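29 July 2026 — bench notes, glaze samples

Moved the light blue bowl over to the left side of the table and left the middle clear for the Entwistle pieces. Elsie weighed it first: 318 g against 300 g on the Indgate sheet. Scale rechecked with the 400 g reference, reads true.
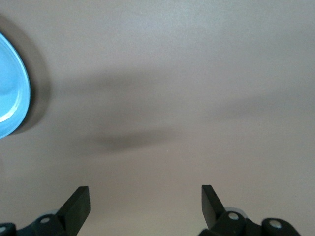

*Page last changed: 29 July 2026, R. Tapley*

Glaze is glossy, with the rim paler than the wall. Under the overhead light the inside goes towards turquoise, so colour matching against the Virmont card needs to be done by the window. The tabletop is plain and matt — fine as a background, no need for the grey cloth.

To do:

- reweigh after drying overnight
- ask Mariama whether the 300 g figure is before or after glazing
- Retex pads for the feet, not ordered yet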